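Okay, book thread, because I finished a novel at 2 in the morning and I have to tell somebody. It's *The Willix Road* by Soledad Strickland and I loved it so much I'm already rereading the first part. 1/

---

The setup: two sisters drive a dead uncle's truck across the high plains to return a piano to the man he won it from in a card game. They haven't spoken in years. The truck tops out at a speed I'd call agricultural. It's a road novel where everybody keeps passing them! 2/

---

I went in nervous because it's 798 pages (the Birkent paperback, the one with the green spine) and I have a bad history with big books. I read the first hundred pages standing up in my kitchen. I meant to make dinner. Dinner was crackers. 3/
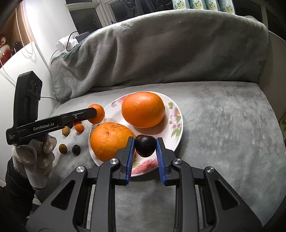 ---

What got me was the talk. Strickland lets people argue the way families do, where you're fighting over a gas receipt and it's really about a funeral from ten years back. There's a diner chapter that is almost nothing but dialogue and I laughed out loud, then had to put the book down for a minute. 4/

---

Also there's a mechanic named Sveinbjörnsson who shows up in the town of Geltton, fixes the wrong part of the truck, and then just... stays in the book. He's in the back with the piano for 3 chapters. I'd read a whole novel about him – please, somebody ask her to write it. 5/

---

If you've read her short stories, this is looser and a lot funnier. The stories are so tight you can hardly breathe in them. In this one she'll stop for a page and a half to tell you about a motel sign, and I was happy to sit there with her. 6/

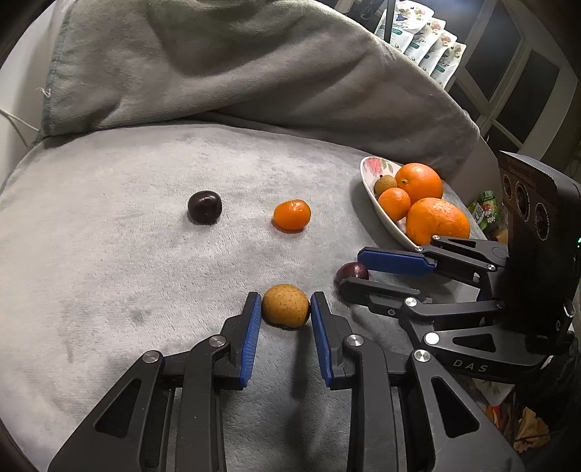 ---

My favorite stretch is the orchard section, right after Geltton, when they run out of money and pick fruit for a week. Strickland is so good on small physical stuff. She gives half a page to a round tan-brown fruit with little dark speckles on it, and a dark reddish one sitting a short way off, and which of them the younger sister is going to eat first. I could have read ten more pages of that. 7/

---

Gripes, so you know I'm not on the payroll: the uncle's letters go on too long. They're in italics, too, and my eyes are not what they were. And one subplot about a stolen trailer gets dropped around the state line and never comes back. I kept waiting for that trailer. 8/

---

A couple of you asked if it's sad. Yes, in places, mostly toward the end, and there's a phone call I won't say anything about. But it's good company the whole way. The older sister sings badly for most of one chapter and I think it's the happiest thing I've read since March. 9/

---

The first edition was a run of 2000 copies, so good luck with that, but the paperback is easy to find and my library had it on the shelf. Large print as well, for my fellow squinters. 10/

---

If you've already read it, come talk to me about the river crossing – did she know the rope was bad or not?? I've changed my mind twice today. Mark your spoilers, please, my brother is only on chapter four. 11/11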